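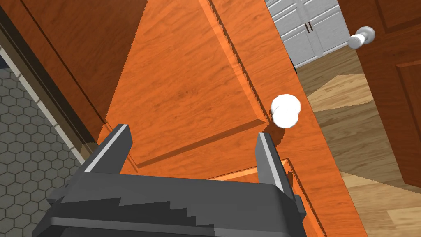

Image credit: Soltico

So I signed up for the Flerden relay again, after telling everyone within earshot last year that I was done with it forever. My legs have a short memory! The entry form took me less time than ordering a pizza, and then I sat there looking at the confirmation email thinking, well, now you have to go run.

For anyone new around these parts, the Flerden is a club relay on the hilly loop outside town, early in the fall, four legs per team. There's no prize to speak of (a mug, if you place) and the course is mostly gravel farm road with one horrible climb in the middle of it. I've run it three times. Twice I had the opening leg, which I love, and last year I got handed the anchor leg and fell apart in the last mile with half the Flulleck Harriers streaming past me. I can still hear those spikes on the gravel. Why they were wearing spikes on gravel is a question for another post.

Anyway. This year I wanted to do the training properly, and for me that means track work, and I have always been a big baby about track work. Give me a muddy trail and I'll be out there till dinner. Put me on a track with a watch and I start needing the bathroom after the warmup.

Our club has the high school track two evenings a week, and I've been going since the middle of summer. The first session was 400s, which I can more or less bluff my way through. The second was 900s. Yes, 900s! Who runs 900 meters? It's two laps and then another half of a straight, so you finish out on the far side by the long jump pit, looking confused. Our coach says it keeps us from racing each other to the finish line, and I guess it does, mainly because half of us couldn't remember where the finish was.

I did four of them and wrote the times on my hand, and then I sweated them all off. Great system. I've got a little notebook in my bag now.

What I've noticed after a couple of months of this is that my problem was never really speed. I go out too hard. Every single time. I get to the first bend feeling like a deer and I get to the third one feeling like a couch. The coach had me run the first lap behind a woman who is much steadier than I am, and my only job was to stay off her heels, and it drove me nuts for a whole lap and then suddenly I had something left! I passed exactly zero people with it but I felt terrific.

I also bought new shoes, which I will be defending here in case my spouse reads this. The old pair had 40 weeks of hard use on them (I count in weeks, I know you're supposed to count miles) and the left heel had worn down at an angle you could ski off. I went to Ebrahimi Sports on the corner by the post office, where they let you jog up and down the sidewalk before you buy, and I jogged up and down that sidewalk in five different pairs while people waited for the bus and watched me. I ended up with the plainest ones in the store. They're gray. They feel like slippers. I paid more than I planned to and I'd do it again.

Then there was the tune-up race, a 5K over at Flulleck in September. I'd hoped to sneak in quietly, see where I was at and sneak home. I got there 45 minutes early, which should have been plenty, and spent most of it in the line for bib pickup with a banana in my coat pocket that I forgot about and later sat on. I got to the start with just enough time to retie one shoe.

But the race went well! I stuck to the plan. I let everybody go charging off down the first hill and told myself to be boring, be boring, be boring, and by the second mile I was picking people off. I finished 17th among the women, and that's the best I've ever done there by a long way. It rained for the last stretch and my socks made a noise like a wet sponge all the way up the finishing chute. There was soup afterward in the church hall, lentil I think, and I had two bowls and talked to a guy about calf stretches for way longer than either of us intended.

The calf stretches, by the way, are working. You stand on a step with your heels hanging off and go down slowly, and I do them while the coffee is brewing. My right calf has been grumpy since spring and it's much better now, knock on wood. If you've got a grumpy calf, try it on the bottom stair for a couple of weeks.

The relay is in October and I still don't know which leg I've got. Our captain sends out the order the night before, I suspect so we can't complain about it. I've been dropping heavy hints about the opening leg. I may have brought brownies to practice. If I get the anchor leg again I'm going to be very grown-up about it and run it like a sensible person, and if I get the climb, well, I've been up that hill on two mornings already just in case, and I only walked a little bit of it the second time.

There are still a couple of spots on our B team if anyone local is tempted. You don't have to be fast, but you do have to be there by 8 a.m. and own a safety pin, as the club always runs out. Leave a comment and I'll pass your name along. I'm off to find that notebook, which was definitely in my bag yesterday.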